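Why do order books and output figures disagree?

Maxence Sabatier
I'm writing a short piece on manufacturing for a local newsletter. The September survey says new orders are up 4 per cent, but output has hardly moved. Which one should I trust?

Mathis Lacroix
Both, they measure different things. An order counts when it's signed, output when the goods are made. With big machinery that gap can be 19 months – one ship or turbine can swing a whole month too. 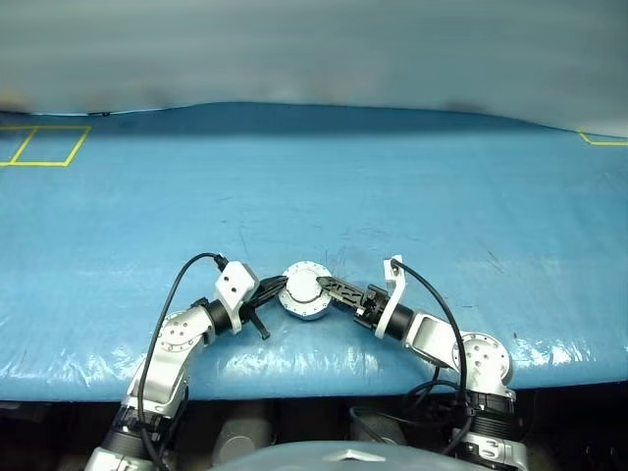
Look at the three-month average, and check whether the order figure is adjusted for prices. The survey one often isn't.

Pons
Output. Orders get cancelled all the time.

Urater
Check the sample as well. Ours only covers 132 firms and the small ones mostly don't reply.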